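Freshening up a pale wood tabletop

Quick one, did ours Friday night after dinner. Whole job is short, the waiting is the long part.

What you need: two soft rags, dish soap, warm water, food-safe wood oil. I use the Nazari one, any will do.

Clear it all off. Crumbs first, dry rag. Then a damp rag with a drop of soap – damp, not soaking. Always wipe with the grain, never in circles. Plain water rag after, then dry it right away and leave it alone for an hour.

Check teh surface from down low, eyes near table height. Streaks and sticky spots show up best where the light catches.

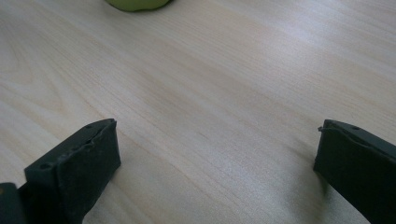

Low view along the top, grain running on the diagonal.

Sticky spot left? Soap again, just there. Don't scrape.

Now oil. Teaspoon at a time, thin coat, rub it in along the grain. Wait 20 minutes and wipe off everything that hasnt soaked in. Skip that and it stays tacky for days. Second coat only if it looks patchy in the morning.

Lay oily rags flat outside to dry, don't ball them up – they can catch fire. Fruit and everything else goes back next day.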